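Irnley sock-hanging cell: frequently asked questions

Applies to the two-arm cell at Raltcombe. Last revised August 2024.

What does the cell do?
It takes single socks and hangs them on a clip rack. Two arms work together over one table. Leitão supplied the grippers and Rudine did the wiring and the first set-up.

How often do the finger pads need cleaning?
Every 100 hangs, or sooner if you can see fluff in the texture. Use a dry nylon brush first, then a lint roller. Don't use solvent. It makes the pads shiny and they lose their grip on smooth knits.

When are the pads replaced?
At 3000 hangs. Change both pads on a gripper together, even if one looks fine. Run the open and close routine ten times before you put a sock anywhere near it.

The gripper closes but the sock slides out. What should I check?
Clean the pads, then check the grip setting on the controller. The normal value is 94. Thick or fluffy socks can squash down after the first squeeze, so the setting for these has a second, slower close at the end. Make sure it is switched on.

Error 705 keeps coming up. What is it?
A cable on one of the arms is being pulled tight. Stop the cell, move the arm by hand to its far reach and look for the place where the slack runs out. Refit the cable tie there with a loose loop. If 705 comes back after that, the plug at the wrist is worn and wants changing.

Can both arms be close to the rack at once?
Yes, at reduced speed. One arm holds the sock while the other comes in from the side with its finger flat. The clearance is small, so redo the arm-to-arm check after any change of pad or finger – even a thin pad shifts things.

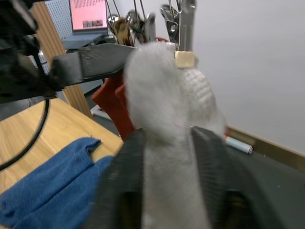
Grey sock in the gripper, with the second arm's finger close by on the left.

Which clips can I use on the rack?
Metal ones that swing freely. Bent wire loops should be thrown away, as the clip then hangs at an angle and the arm misses it. We went through the whole rack in April and found more bad ones than expected.

Do I have to recalibrate if the table gets knocked?
Yes. Run the short calibration, which takes a few minutes. The long one is only for when an arm has been unbolted.

Where do I log a repair?
In the cell logbook, under the arm concerned. Write down the hang count as well as the fault.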